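1/ Notes on water hardness and dish rinsing, from the test kitchen at Ploltstead. Supply measured 200 ppm as calcium carbonate in November. That is hard water by most scales.

2/ White film on glassware has two causes. Scale dissolves in vinegar. Etching does not, and it is permanent. Test one spot before treating a full load.

3/ We compared two rinse settings on the Itero unit, same detergent, same load. Setting 6 left less film than the default. It also left more suds on plastic, so we backed it down one step.

4/ Softener salt use: one 67 lb delivery lasted until the resin was due for cleaning. Log the meter reading at each regeneration. Ours was 501 gallons at the last one.

5/ Hot water does not fix hardness. Heating drives carbonate out of solution, and it deposits on the element first. Descale the element before blaming the detergent.

6/ Next: repeat with the Gamero filter inline. Same strips, same tap.
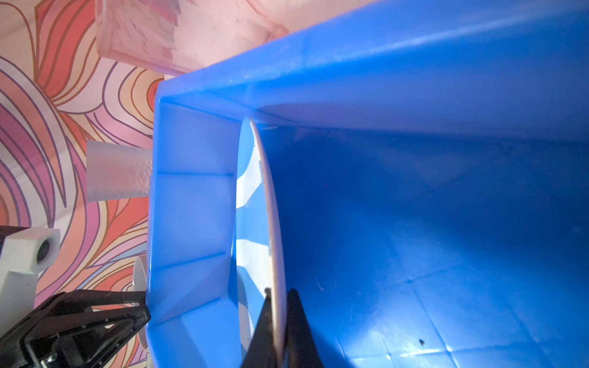
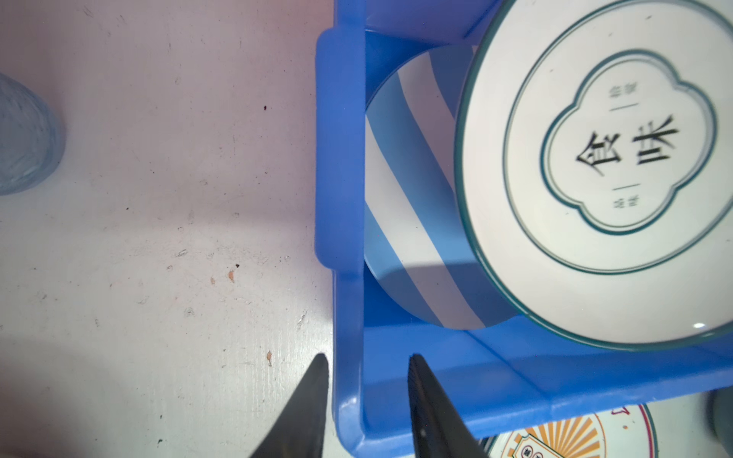 Blue bins and dishware.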